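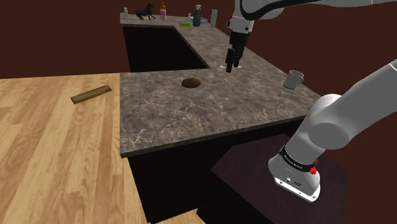
I finished Khunthong on the bus home last night and have been thinking about it on and off since, so this post is mostly about that one book, with a few notes on other reading at the bottom.

Khunthong is Orathai Yimyam's second novel and the first to come out in English. The translation is by Syafiqah Ong. It's a short book, and I read it in three sittings. The title is the name of a river landing where the narrator's grandmother sells boat noodles, and nearly all of the story takes place within walking distance of it.

The narrator is a girl called Ploy, who is nine when the book opens. Her father has gone to work on the rigs and sends money every month with a letter folded round it. Her mother reads the letters out at supper. Ploy works out quite early on that what her mother reads aloud isn't what is written on the page, and the rest of the novel follows what she does with that knowledge, which for a long time is nothing at all.

I liked how patient it was. There's a chapter where Ploy and her grandmother walk to a temple fair, miss the last boat, and have to sleep at a cousin's house. Very little happens. The grandmother talks about a flood she lived through as a young woman, the cousin's husband mends a radio, and Ploy lies awake listening to the two old women disagree over the price of a buffalo sold before the war. I went back and read that chapter again when I'd finished.

The letters themselves are less successful. We finally get to read them in full in the last third, and they sound too much like the rest of the book. The father is supposed to have left school early and to dislike writing, and yet he describes the sea at night in long, careful sentences. It may be that this is easier to accept in Thai. Ong says in her afterword that his spelling mistakes were the hardest thing to carry over and that she left most of them out in the end. I think I'd have kept a few.

The afterword is good on other matters too. She explains why she kept the kinship words in Thai and gave no glossary. I had no trouble following them after the first chapter or so, and I was glad not to be turning to the back all the time.

I first heard of Yimyam through Fongchan Siriwan, whose essays I wrote about here in March. One of them, the long one about growing up over a bookshop, mentions Yimyam's first novel as the book she gave away most often. That one hasn't been translated. Zeswood, who publish Khunthong, say on their website that they'd like to do it if this one sells well enough. The first printing was 1,000 copies, so it may be worth asking your library to order one.

The paperback is nicely made, with wide margins and decent paper. There are a few misprints in the middle chapters, including one place where Ploy's uncle is given her father's name, and I read the page several times before I was sure it was a mistake.

Other things I've been reading:

Aldo Pellegrini, The Salt Office. A novel about a customs clerk in Trieste who starts keeping a false ledger. I'm around halfway through and finding it slow. The office scenes are funny, but every time he goes home to his sister the book goes flat. I'll finish it, as people whose taste I trust have told me the ending is worth the wait.

Charoen Panyasiri, Clindus. Three linked stories set in a made-up port town. The first is very strong, a ghost story told by a harbour pilot who doesn't believe in ghosts and is mainly annoyed by the paperwork. I was less keen on the other two, which are told by his children and go over a lot of the same ground. Read the first and see how you feel.

I also gave up on a long biography, which I won't name as I only got as far as the subject's schooldays.

Next up is Ellia, which has been by the bed since the summer. After that I want something old and long for the dark evenings, probably a Trollope I haven't read. If anyone has got on well with the Irish ones, leave a comment and tell me where to start.

Posted November 2020 in Reading, Translated fiction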